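Tarside 布物仕分けキット T2

双腕ヒューマノイド向けの後付けキットです。左右のグリッパー、手首アダプター、頭部カメラ用ブラケット、動作ソフトウェアで構成します。対象は衣類、タオル、布袋などの柔軟物で、硬い部品の把持には標準グリッパーをご使用ください。

左右の腕は独立して制御されます。片腕がトレイ上で布を扱う間も、もう一方の腕は別の布を保持できます。把持点は頭部カメラの映像から算出し、折り重なった布では上側の縁を優先します。

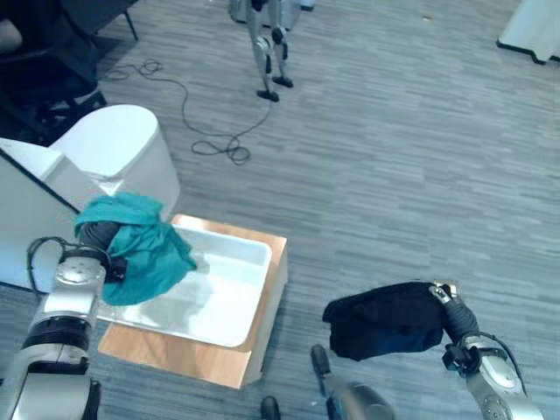
投入先には縁のある浅型トレイを推奨します。トレイの位置は起動時に登録し、台ごと動かした場合は再登録が必要です。再登録は操作画面の「トレイ」タブから行い、所要時間は30秒です。床置きの台にも対応しますが、腰の可動範囲が狭い機体では台の高さを別途ご相談ください。

仕様
型番:T2-726
対応腕数:2
制御ソフトウェア:Jurka(キットに同梱)
手首アダプター:品番941

制限事項
濡れた布、および金具が外側に露出した袋は保証対象外です。黒色や濃紺の布は照明条件により縁の検出率が下がるため、設置時に現場の照度で調整を行ってください。指先パッドは消耗品で、左右一組で販売しています。

納期と設置調整については、販売窓口のGolestani(担当:Naveed Jadoon)までお問い合わせください。4月以降の受注分から、アダプターの固定ねじが新仕様に変わります。旧仕様のねじとの混用はできません。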